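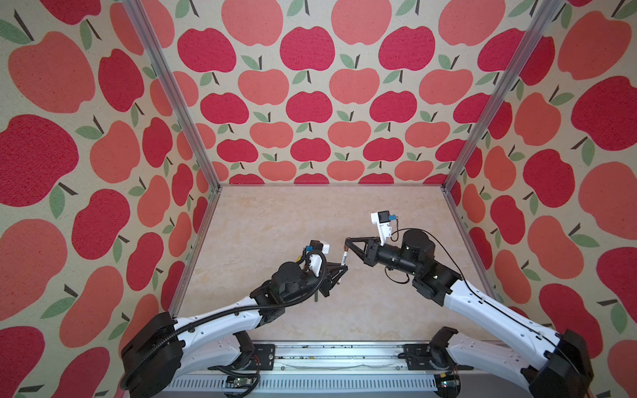 A reader wrote in after the February issue to say that we go on far too much about eating apples and hardly ever mention cookers, and that a proper cooker, baked whole with nothing but a spoonful of sugar, beats anything you can bite into raw. Fair point! So this month the cookers get most of the page.

The old orchard at Fadivbridge has 305 trees now, counting the new whips along the bottom hedge, and a good third of them are cookers. I walked round it early one morning when the grass was soaking and came home with my boots full of water and a very big grin. The buds are fat, the bark looks clean, and the old leaning tree by the gate, which I had more or less given up on, has put out a whole row of fruiting spurs on its south side.

If you have never grown a cooker, do think about it. They store well, they forgive bad pruning, and one tree will keep a family in crumbles until spring. The one catch is pollen. Some of the best-known cookers are no use as partners to other trees, so you need two more varieties close by that flower at the same time. Three trees, then, for one pudding – but what a pudding! 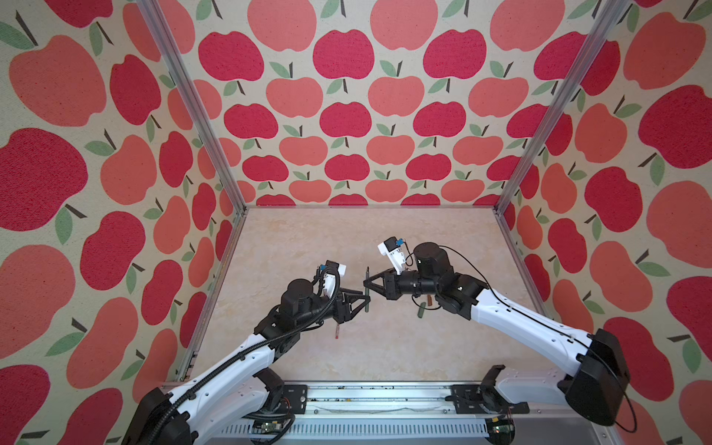
When is it too late to plant a bare-root tree?

Once the buds have properly opened you have left it too long, so aim to get it in the ground while the tree is still asleep. Potted trees can go in later, as long as you are ready to carry water to them all summer.

On to grafting, which was the best thing I did all winter. We had a bundle of cuttings sent over from Pons, wrapped in damp newspaper, from a tree whose name has been lost. The fruit is said to be flat, green and so sharp it makes your ears move. I had never made a graft in my life. My first two cuts were dreadful, my third was passable, and by teatime I was joining wood to wood as if I had been born to it (I have the plasters to prove otherwise).

The trick is a really sharp knife and one long, steady pull. Match the green layer under the bark on at least one side, bind it tightly, seal the top and then leave it alone. I find the leaving alone very hard.

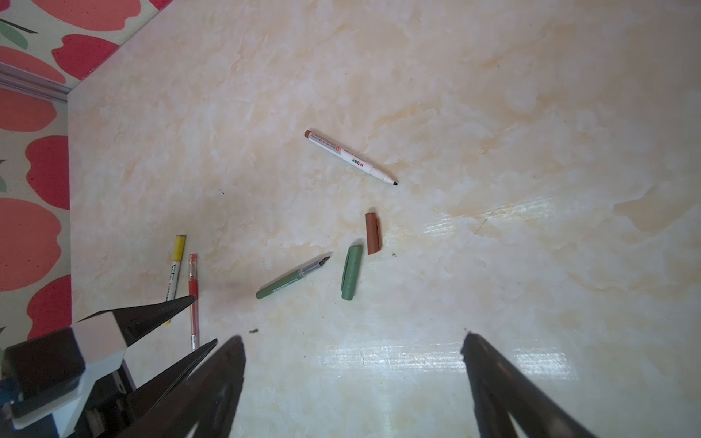
Then label every single one, the same day, before you put the kettle on. Write the variety, the rootstock and the month, and copy it all into a notebook as well, because labels blow off and sun fades them. We lost track of a whole row that way and are still arguing over which tree is which.

Vivitz will be pressing for us again in the autumn, and last year we filled roughly 500 bottles. The cookers make a surprisingly good juice if you mix them half and half with something sweet. Keep your windfalls, cut out the bruises, and bring clean bottles of your own if you have them.

Fadivbridge Orchard News | Contact us | © Fadivbridge Orchard Group | Back to top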